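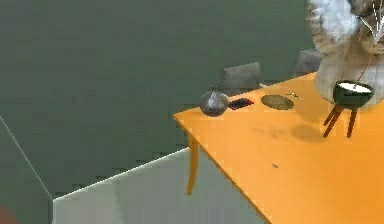
Simulationsumgebung von Vidamora: orangefarbener Tisch mit Gegenständen an der hinteren Kante, darüber eine dunkelgrüne Schale.

Häufige Fragen zur Fernsteuerung und Demonstration

Was ist unter einer Demonstration zu verstehen?
Eine bedienende Person führt den simulierten Roboter per Fernsteuerung durch eine vollständige Aufgabe. Bewegungen und Greifzustände werden aufgezeichnet und dienen anschließend als Lernvorlage.

Wer ist zur Teilnahme berechtigt?
Zugelassen sind Angehörige des Instituts sowie externe Personen mit gültiger Nutzungsvereinbarung. Vor der ersten Aufzeichnung ist eine Einführung zu absolvieren. Anmeldungen nimmt Gion Strebel, Raum 525, entgegen.

Wie lange dauert eine Sitzung?
Eine Sitzung umfasst 12 Durchgänge. Nach jeweils 10 Minuten am Steuergerät ist eine Pause vorgesehen.

Werden fehlerhafte Durchgänge gelöscht?
Nein. Abgebrochene Durchgänge sind als solche zu kennzeichnen und verbleiben im Bestand. Über ihre Verwendung entscheidet die Projektleitung.

Darf die Anordnung der Gegenstände verändert werden?
Die Ausgangslage wird vom System vorgegeben. Eigene Anordnungen bedürfen der vorherigen Genehmigung.

Wie umfangreich ist der Datenbestand?
Seit dem Abschluss der Erhebung im September umfasst der Bestand Drerar 3115 Demonstrationen. Der Zugang ist schriftlich zu beantragen.

Welche personenbezogenen Daten werden gespeichert?
Gespeichert wird ausschließlich eine Teilnahmekennung. Ton- und Videoaufnahmen der bedienenden Person werden nicht angefertigt.

Stand: 9. November 2018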